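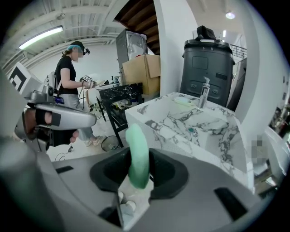
Marble countertop, indoor setting.

Skimeo Penetrating Sealer for Marble and Limestone
Bolonden Surface Care

Overview
Specifications
Application
Maintenance
Safety and storage
Ordering

Overview

Skimeo is a water-based penetrating sealer for polished and honed marble, limestone and travertine. It is intended for interior horizontal surfaces: kitchen counters, islands, vanity tops, window sills and serving ledges. The active ingredient enters the pores of the stone and lowers the rate at which water and oil are absorbed. It does not form a film and does not change the gloss level of the finish.

Skimeo does not prevent etching. Marble is a calcium-based stone and reacts with acids such as lemon juice, vinegar, wine and some bathroom cleaners. The result is a dull mark in the surface itself, with or without a sealer. Customers who need resistance to acids should look at the Grelgate film coatings, which are listed separately and must be fitted by an approved installer.

Specifications

Type: penetrating, water-based
Appearance in bottle: thin white liquid
Appearance when cured: clear, no sheen
Odor: low
Coverage, polished marble: up to 100 square feet per bottle
Coverage, honed marble: up to 35 square feet per bottle
Coats: one on polished stone, two on honed stone
Wait between coats: 3 hours
Light use: next day
Full cure: 3 days
Food contact: suitable for food preparation areas after full cure
Not for use on: quartz composite, porcelain, glass, laminate, wood, concrete floors

Coverage depends on the density of the stone. Pale marbles with open veins take up more product than dense dark ones. Order for the honed rate if the finish is unknown.

Absorption test

Carry out this test before ordering and again before each reseal. Place a spoonful of clean water on the counter in an area that gets regular use, next to the sink or the cooktop. Leave it for 9 minutes and wipe it off. If the stone is darker where the water stood, it is absorbing and can be sealed. If there is no change, the existing sealer is still working and a new coat will sit on the surface and dry as a haze.

Test near the sink cutout and again at the far end of the counter. The two results are often different, and it is acceptable to seal only the section that needs it, up to the nearest joint.

Application

1. Remove everything from the counter. Clean with a neutral stone cleaner and rinse with plain water.
2. Let the stone dry overnight. Trapped moisture blocks the pores and is the main cause of patchy results.
3. Mask metal sink rims, wood trim and painted walls.
4. Shake the bottle. Pour a small amount onto a Kim applicator pad. Do not pour directly onto the stone.
5. Work in straight, overlapping passes from the back edge to the front. Keep the surface evenly wet.
6. Leave the product for the dwell time printed on the bottle. Add more to any area that dries early.
7. Wipe off all excess with a dry white cotton cloth, then buff with a second cloth.
8. On honed stone, wait 3 hours and repeat steps 4 to 7.

Room and stone should both be at normal indoor temperature. Do not apply in direct sunlight or over a running dishwasher.

Front edges and sink cutouts are more porous than the polished face. Treat them with the same pad, using short strokes, and wipe them down last. The underside of an overhang can be left unsealed.

Removing haze

Product left on the surface too long dries to a cloudy film. Apply a little fresh Skimeo to the film, wait until it softens, and rub it off with a dry cloth. Older haze may need the Bolonden residue remover. Do not use steel wool, scouring powder or a razor blade on polished marble.

Maintenance

Wipe up spills when they occur. Oil, coffee and turmeric will stain sealed stone if left overnight. For daily cleaning use warm water and a pH-neutral soap. Do not use glass cleaner or any product containing bleach or ammonia.

Reseal when the absorption test shows darkening. The interval varies with use and with the cleaner chosen, so no fixed schedule is given.

Safety and storage

Wear gloves. Keep the room ventilated during application and drying. Keep away from children and animals until the surface has been buffed dry. Store upright, above freezing, with the cap closed. Product that has frozen will separate and cannot be recovered by shaking.

Ordering

Skimeo is sold by the single bottle or by the case. Kim applicator pads are sold separately in packs and are washable before the sealer cures in them. Use a new pad for each stone color.

Case orders for fabricators ship from the Bolonden warehouse. Shipments to cold regions are held from October until spring unless heated freight is selected at checkout.

Related products: Bolonden neutral stone cleaner, Bolonden residue remover, Grelgate film coating (trade only)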